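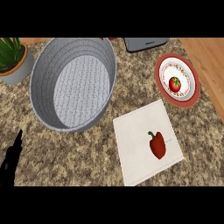 Rekha Iyer wrote back after the first draft of this guide that she had always picked her gripper fingers last, and that running both sets in the simulator before touching any hardware saved her a whole rebuild. Her advice went straight into this section, and the steps below now follow her order.

Guides > Simulation > Grippers and Fingers

4.3 Comparing two finger sets in the carpet world

This is the fun part! By now you have the Purnum controller talking to the simulator (section 4.1) and both arms homed (section 4.2). Next you'll run the same short task with the narrow pointed fingers and then with the wide flat ones, and see which pair suits your job. The task is simple: pick the tomato out of the bowl and let it go inside the gray basket.

Before you start

You need the Wonavov finger pack installed, both sets. You also need 696 MB of free disk space for the logs, and a little patience the first time the carpet texture loads. It's a heavy one, but the shaggy pattern is great for testing how well a camera picks objects out of a busy background.

NOTE: Run the whole comparison with one arm. Park the other arm outside the camera view so it can't cast shadows on the carpet.

Load the world and the first finger set

1. Open the Worlds panel and choose Carpet Pick.
2. Under Tools, set the active gripper to Narrow.
3. Press Reset. The arm should come to rest with the gripper low on the left, short of the basket and holding nothing.
4. Check that the basket is empty. If a tomato from an earlier run is still in there, press Reset again.
5. Leave the camera height alone for now. The basket rim runs past the top of the view at the default setting, and that's fine for this test.

NOTE: The black bands at the top and bottom of the view are padding. The Dudau camera plug-in adds them to keep the picture square, and your grasp detector should be told to skip them (Settings > Vision > Ignore padding).

Teach the grasp

6. Click the tomato in the camera view. A marker appears at its center.
7. Drag the approach arrow until it points straight down. Coming in from the side usually means catching the bowl, and then the plate goes for a ride too.
8. Set the closing force to 2 N.
9. Press Try Once. Watch the fingertips as they pass the bowl's edge – you want clear space on both sides.
10. If the fingers touch the bowl, turn the wrist a few degrees and try again.

CAUTION: Don't raise the closing force to fix a bad approach. The simulator will happily let you squeeze a tomato far harder than any real one could take, and you'll carry that bad number over to the real arm.

Run the comparison

11. Set the number of tries to 15 and press Run.
12. When the run ends, save the log under a name you'll recognize later.
13. Switch the gripper to Wide, press Reset, and repeat steps 6 to 12 with the same closing force.
14. Open both logs side by side in the Gautier viewer and look at the grasp, lift and release columns.

NOTE: Each try stops by itself after 4000 control steps. A try that runs out of steps is logged as "timed out" and should be kept in your totals.

Check for false targets

The white sheet on the carpet has a red bell pepper printed on it, and it makes a wonderful trap for color-based detectors. Red thing, green stem, flat as a pancake.

15. Turn off the manual marker and set the target to Auto.
16. Press Try Once and see where the marker lands.
17. If it lands on the printed pepper, turn on depth filtering and set the minimum object height above the thickness of the sheet.
18. If it lands on the plate's red rim, tighten the shape filter before you touch the color range.

CAUTION: On a real arm, keep your hand near the stop button during this test. Reaching for a flat picture drives the fingertips right into the floor, and narrow tips bend easily.

Once both logs are saved, go on to section 4.4 to move your settings over to the real gripper. Keep the Narrow and Wide profiles separate when you export them.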